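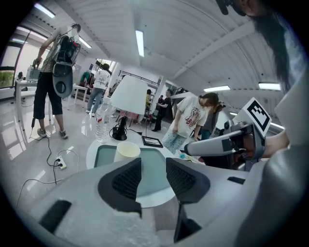

Side table

A side table is a small table that stands next to something bigger, usually a sofa, a bed or an armchair. I've been keeping up this entry for the Rista home wiki since Jul 12, 2022, and I still change my mind about where the side table ends and the coffee table begins! My working rule is that if you reach sideways for your cup, it's a side table, and if you lean forward, it's a coffee table.

Names

End table, lamp table, occasional table, nightstand... people mix these up all the time and I don't think it does any harm. Shops are no help. Drokix lists 79 models under "end tables" and then sells plenty of the same ones again as nightstands. In Drornia, where I grew up, we just said "the little table," even when we had three of them.

Shape and height

Round tops are kinder to hips and shins in a tight room, and square ones tuck into a corner better. For height, I like the top level with the sofa arm or a little under it (mine is too tall and I bump my elbow every single evening). Şimşekoğlu, a workshop I'm very fond of, made a folding round one with a top 16 inches across, and it holds a lamp, a book and pretty much nothing else.

What goes on it

Lamps, mostly, then drinks, then whatever was in your hand when you sat down. A wide shade eats up more room than you'd expect, so try the lamp out before you buy the table. 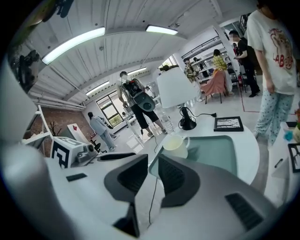 Several readers have written in about cords, and Oakhollow feels that any table meant for a lamp ought to have a hole or a notch at the back, so the cord can drop straight down behind it. I'd love that too, but very few of the older ones have it.

Care

Painted tops want a damp cloth and a dry one after. Glass shows every ring, so keep coasters close by.

See also: Coffee table, Nightstand, Nesting tables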